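3.2 Letters, plates and the tidy-up task

The most rewarding part of the home visits, for us, was how much literacy was going on at tables where literacy wasn't the point. Families had been asked to carry on as usual between breakfast and the start of the day, and in household after household the loose letters came out with the dishes. They were pushed around placemats, stacked on toast racks, lined up along the edge of a bench and, very often, put on plates. We hadn't planned for plates. By the second month they had their own code in the scheme, and they have since become one of our favourite parts of the data.

The corpus for this section is 1,013 short episodes of letter handling. An episode begins when a child or adult first touches a letter and ends when the last letter is put down and left for longer than a minute. Episodes in which the letters stayed in their tub are excluded, as are those in which the only handling was by a sibling outside the age band. Each family received the same kit: a set of letters from the Stoketti early years range, a set of shallow Evar dishes in pale colours and a plain mat. We supplied the kits so that colour and size would be comparable between homes, and we told parents that the letters could be mixed with their own if they liked. Most did, so the colour coding described in Section 2.4 applies to supplied letters only.

Three containers recur: the tub, the bowl and the plate. They invite quite different behaviour. A tub hides its contents and has to be dug through, which makes for a noisy and cheerful search but gives the adult very little to talk about until a letter comes up. A bowl is better, though letters slide to the middle and lie on top of one another. A plate spreads them out. Every letter on it can be seen at once by both people, and there is bare space between one letter and the next, which the children in our study treated as meaningful far sooner than we expected. Several of them would move a letter a thumb's width across the dish and announce that it was now "in a different word".

Figure 2 shows a plate arrangement of the sparsest kind, with a capital L and a lowercase p.

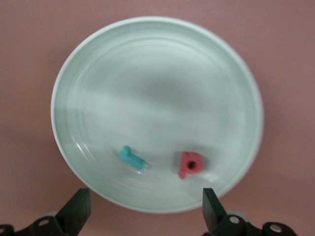
Figure 2. Two letters on a shallow plate: a teal L lying on its side and a coral-red p. Coded PLATE / TWO / MIXED CASE.

Mixed case turned out to be a lovely source of talk. Parents who had never mentioned capitals in the opening interview began doing so as soon as a capital and a small letter sat side by side, and they found their own words for it: "grown-up L", "the tall one", "the shouting one". Children took these labels up quickly and were happy to argue with them. In one exchange a boy of four refused to let a lowercase p share a dish with a capital on the grounds that the p "wasn't old enough", and his mother, to her great credit, asked him what it would need to do before it was. The conversation that followed ran through most of the alphabet and made them late for kinder.

Orientation is the second theme. A letter standing on a fridge door has a right way up because the door has one. On a round dish there is no top, and two people seated on opposite sides have opposite ideas of where it should be. The letters that suffer most from this are the ones with a bowl and a stem, because p, d, b and q are separated by little else. We had assumed that a round dish would simply add confusion. In practice the confusion was productive - the child who reads d from one side of the table and hears a parent say p from the other has a real puzzle to solve, and the usual solution was to spin the plate. We coded plate-spinning as a separate move once we noticed how often it was followed by a correction.

A capital L behaves differently. Turned on its side it rarely becomes another letter, and children described it by what it looked like at that moment: a hockey stick, a seat, a foot, a bit of gutter. Adults tended to accept the description and then offer the letter name. The ordering matters. Where the adult gave the name first, the child was less likely to go on talking about shape, and the episode was generally shorter.

The third theme is the tidy-up, and it was here that the dishes earned their place in the kit. Putting letters away is a sorting task that has to be done anyway. In 8 of the participating homes it grew into a regular game with rules set by the child: reds before blues, letters from my name last, one letter each until the tub is full. A plate makes a good staging post for this kind of game, as it can be carried from mat to tub with a few pieces aboard, and the short trip is long enough for a child to name what is being carried. We recorded naming on the move in every one of these homes, including two where the child had named no letters at all while seated.

We coded the tidy-up in Zirgate, using a 13-category scheme adapted from the pilot. Two coders worked independently and met each fortnight to settle differences. Most disagreements concerned a single question, whether a letter lying at an angle had been placed or dropped, and we eventually gave up trying to decide it from still images. Placement is now coded only when the hand can be seen releasing the letter in the video. Stills such as Figure 2 are used for case, colour and spacing alone.

There are limits to what can be claimed from this material. The kits were new to the families, and some of the interest in the dishes will have been interest in anything new. Pale crockery also makes bright letters stand out, and homes with patterned plates of their own may see less of the pointing and naming reported here. A smaller set of visits using the patterned Voß dishes began in April, and early viewing suggests that the spinning persists while the talk about gaps between letters drops away. We're keen to see whether that holds once coding is complete.

Section 3.3 takes up the same episodes from the adults' side and looks at the questions they asked.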